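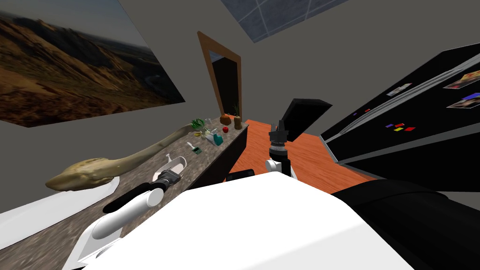 Olga Urrutia wrote under my last tutorial that her Bondari spearmen lost their spears on every trip, and she asked if foam is really the best way. For metal models I still like foam, but for thin plastic I changed to magnets. My Istgate army of 111 models travels like this now.

What you need: a metal toolbox, flat magnets of 6 mm, super glue, sandpaper and a small file.

Step 1. Turn the model over and clean the inside of the base with sandpaper. The glue does not hold well on dust or old paint.

Step 2. Put one drop of glue in the middle and press the magnet in. It must not stick out, or the model will rock on the table - check this before the glue is hard.

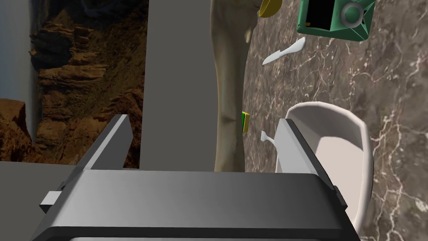

Gripper with its fingers open, simulated view

Step 3. Leave the models on their side until the next day. Do not put them near each other, I once had to separate two Corrigan riders with a knife.

Step 4. Place the heavy models first, at the bottom of the box, and turn the spears to the inside.

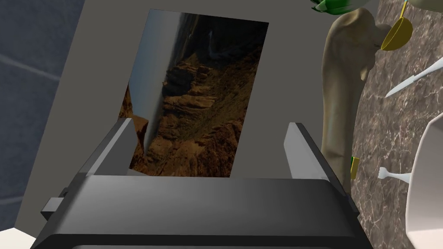 Step 5. Close the box and tilt it slowly over your bed. If a model slides, give it a second magnet. The big Filtstead cannon needed four.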